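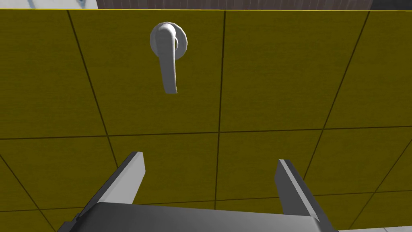
Teleoperating the lever task, part 2: notes on the demonstrations

January 14, 2022

The lever task has taken more of my evenings than I planned for. In the first part I covered the simulator setup and the control loop. This part is about collecting the demonstrations by hand, which I expected to be the easy bit.

To recap the task: a lever handle is mounted on a wall panel. The arm has to reach it, get a finger against the lever, and rotate it past a threshold angle. The episode counts as a success when the joint angle stays past the threshold for 4 consecutive control steps. There is no latch and no door swing. I removed both in June, when it became clear that the latch contact was eating most of the solver time and contributing very little to what the policy had to learn.

The handle is white, on a round rosette, and the lever starts out hanging straight down. That start pose matters. With a horizontal lever you can come from above and push, and gravity on the arm side is on your side if your compensation is a little off. With the lever pointing down you have to move sideways along the wall, at a fairly constant distance from it, with the finger overlapping the lever by enough that it doesn't slide off partway through the arc. Most of my bad episodes are bad in that one respect.

Input device

I started with a keyboard. Six keys for translation, six for rotation, one for the gripper. Do not do this. The demonstrations come out as staircases: move in x, stop, move in y, stop. A policy trained on them learns the stops. Mine would get to within a few centimeters of the lever and park there, because a large fraction of the training samples at that location had a zero action.

The second attempt used a Planstead 6-axis puck, bought used. It's a decent device with a poor driver. The reported values have a dead zone that is not documented and not symmetric, so I log the raw values and apply my own. Translation and rotation also bleed into each other when you push hard. I ended up locking two of the three rotation axes for this task and leaving only the roll about the gripper's own axis. That cost nothing. The wall is flat and the approach direction barely changes.

Viewpoint

I drive from the gripper camera. A third-person view is more comfortable, and for a while I used one, but then the demonstrator has information the policy doesn't. I could see the gap between finger and wall from the side and would correct for it. The policy gets the gripper view only and had no way to explain those corrections. After switching, my own success rate dropped sharply, then recovered over a couple of evenings. The demonstrations got slower and more cautious near contact, and the policy improved.

The tile lines on the wall turned out to be useful for driving. The original wall was a plain flat color, and from the gripper view it was close to impossible to judge distance against it. With a grid of thin dark lines on the mustard yellow you get perspective for free: the lines converge when you're tilted, and the spacing grows as you close in. I suspect the policy uses them too, so I now randomize the grid offset per episode. Without that, it can memorize where the handle sits inside its tile. Arif Wijesinghe pointed this out after reading part 1 and he was right. With a fixed grid, shifting the tiles under the handle at test time made the arm miss by nearly the amount of the shift.

The handle mesh is coarse. You can see facets on the rim of the rosette. I tried a finer one from the Wiegand parts set and saw no difference in the success rate, only in the render time, so the coarse one stayed.

Jaws open or closed

There are two ways to do this task with a parallel gripper. One is to keep the jaws wide and hook the lever with the side of a finger. The other is to close on the lever and carry it around the arc. I recorded both at first, without labeling them, and that was a mistake. Mixed together they average into something that half closes and then pushes the lever with a fingertip, which slips.

I settled on jaws open for the whole episode. The approach comes from below the lever, with a clear gap, then up and across until the inner face of one finger meets the lever, then along the arc. The gripper channel is constant and I dropped it from the action vector.

Numbers

I recorded 900 episodes in total. After filtering, 544 remain. An episode is dropped if:

the lever never reached the threshold
the finger lost contact and regained it more than once
I paused for longer than a second before contact
the handle left the camera view during the approach

The pause rule removed the most. I think at the wrong moments, apparently.

The median episode after filtering is 365 control steps. I don't resample to a common length. I tried it, and it distorted the velocities near contact, where they matter most.

Storage is one file per episode, with raw puck values, commanded pose, measured pose, joint angle and images. Keep the raw values. I have had to reprocess everything twice already over the dead zone, and would have had to record everything again otherwise.

Open problems

Left-right bias. I'm right-handed and nearly always sweep the same way. Mirroring the data is possible, but the arm's kinematics aren't symmetric and some mirrored poses land near a joint limit. Ragnvald Nygård suggested recording a smaller batch with the puck in my left hand. I've started on that. It is slow going.

Contact force. The puck gives no feedback, so I press harder against the lever than needed. In simulation it costs nothing. On hardware it would. I've added a force readout in the corner of my own display, which the policy doesn't get, so strictly speaking I've broken the rule from the viewpoint section. I haven't decided whether to keep it.

Export. The Pidolis loader expects actions as deltas in the base frame and mine are in the gripper frame. The conversion is four lines, and I got the order of the multiplication wrong in the version I uploaded last month. If you downloaded that one, get the new archive.

Part 3 will cover training.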